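Section 4: Setting Up the Water Softener

This section covers first-time set-up of the Mutitz 55 water softener. Read Section 3 (Placement and Plumbing) before you start. The unit must already be standing on a level floor, with the bypass valve closed and the drain hose attached.

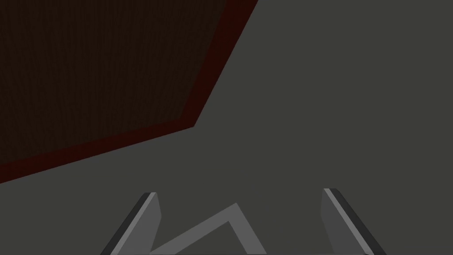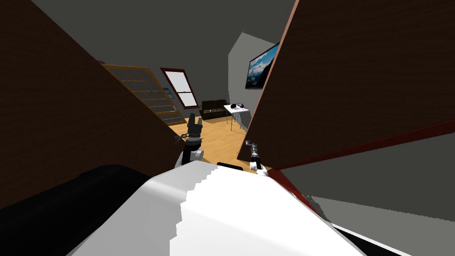

You will need:
A bucket
A flashlight
One bag of softener salt pellets
The test strips from the parts bag
Your water hardness figure, from your water supplier or from a test strip

CAUTION: Do not plug in the control head until Step 6. Running the motor with a dry valve can damage the seals.

4.1 Filling the resin tank

1. Check that the bypass valve is in the BYPASS position. The handle should be at a right angle to the pipe.
2. Open the nearest cold water faucet, preferably a laundry sink faucet with no screen on it.
3. Turn the bypass valve slowly, one quarter of the way toward SERVICE. You will hear water entering the tank.
4. Wait until the faucet runs without spitting air. This can take several minutes.
5. Turn the bypass valve fully to SERVICE. Let the faucet run until the water is clear, then close it.
6. Check every joint for drips with the flashlight. If all joints are dry, plug in the control head.

Note: The first water through the tank may be light brown or yellow. This is normal for new resin. If it is still colored after 15 minutes, see Section 9.

4.2 Preparing the salt tank

1. Lift off the lid and remove any packing material.
2. Check that the float moves freely inside the tall tube. Do not change its height.
3. Pour in three gallons of clean water with the bucket.
4. Add salt pellets until the tank is half full. Do not fill above the line molded into the wall.
5. Replace the cap on the tall tube, then the lid.

CAUTION: Use salt sold for water softeners. Rock salt leaves grit that will block the injector. Do not use ice melt products.

4.3 Programming the control head

The display shows 12:00 and flashes when it first gets power. Press SET to move to the next item and the arrow keys to change a value. If no key is pressed for one minute, the display goes back to the clock and keeps what you have entered so far.

1. Time of day. Set the current time. Check the AM/PM light.
2. Hardness. Enter your figure in grains per gallon. If your report is in milligrams per liter, divide by 17.1. For example, a report of 218 becomes 12.7, and you would enter 13.
3. People. Enter the number of people living in the house. The control head allows 70 gallons per person per day.
4. Regeneration time. The factory setting is 2:00 AM. Change it if someone in the house uses water at that hour. Water is not softened during regeneration.
5. Reserve. Leave this at the factory setting unless your dealer tells you otherwise.

Press and hold SET until the display beeps twice. The clock will stop flashing.

4.4 First regeneration

Press and hold REGEN for five seconds. The full cycle takes a little over an hour. Stay nearby for the first few minutes and confirm that water is leaving through the drain hose and that the hose end does not jump or spray.

When the cycle ends, open a cold faucet for two minutes and test the water with a strip. The reading should be in the green band. If it is not, check that the bypass valve is fully open and repeat the cycle once.

Note: Hot water will stay hard until the water heater has been used up and refilled.

4.5 Recording your settings

Write your hardness figure and regeneration time inside the back cover. The settings are held in memory during a power cut, but the clock must be reset after a long one.

The display shows SERVICE after every 3000 gallons as a reminder to check the salt level. Press any key to clear it.

Replacement injectors, seals and test strips are sold by Trakudow dealers. Have the serial number from the back of the control head ready when you order.

Continue to Section 5, Routine Care.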